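3.2 Household sorting before collection

We use cookies to improve your experience on this site. Accept | Manage settings

Textile waste in Hulitbridge is collected once every 2 weeks, and residents are asked to separate wearable items from rags before the bags go out. Serrano and Han surveyed 2,000 households in the two districts served by the Drastent depot. Most respondents said they sorted at home, usually on a table or bed, and stopped once the bag was full.

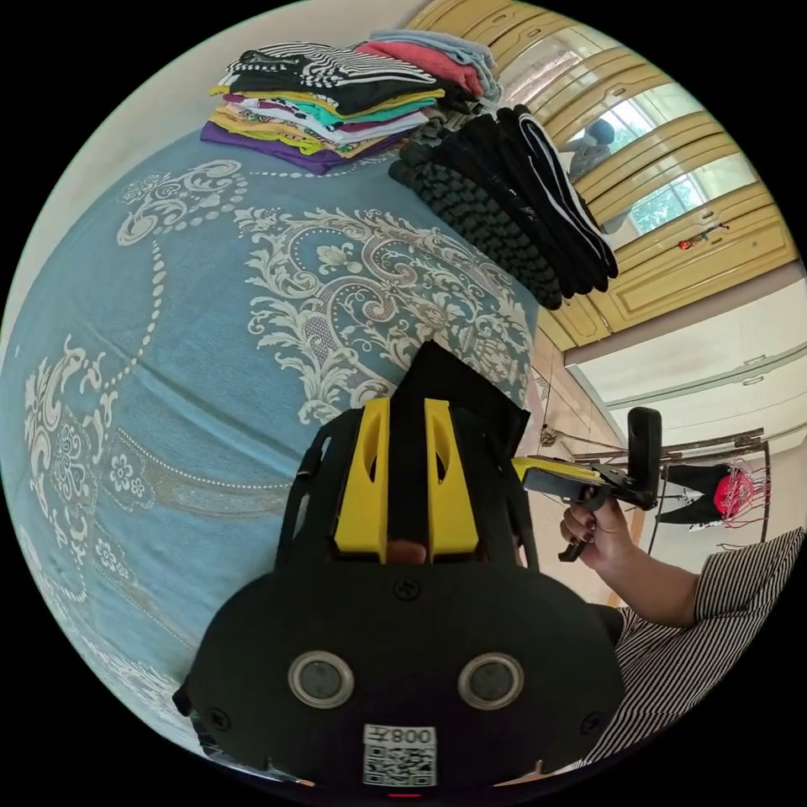 Bag weight was a poor guide to content. Heavy bags often held one coat and a pair of curtains, while light ones could contain ten or more wearable shirts. The depot pays by weight – a rule left over from the paper contract – so staff had little reason to record the difference.

Figure 4. Hand work on a bed, two views.
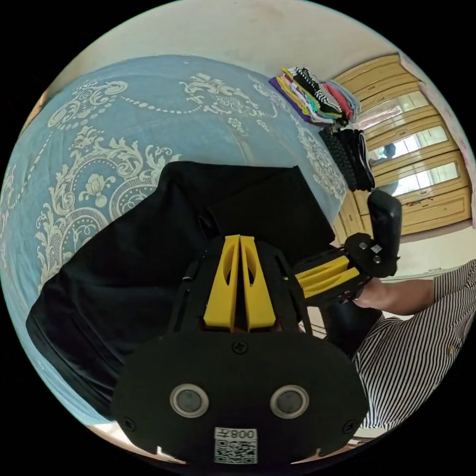
Households in the Song district were more likely to include stained or torn items with the wearable ones. Interviews suggest the printed leaflet was read differently there, as the word "usable" was taken to cover cleaning cloths. Berenice Serrano and Xuelian Han revised the leaflet in August and sent it to 3,000 addresses. Returns from the second mailing are treated in Section 4.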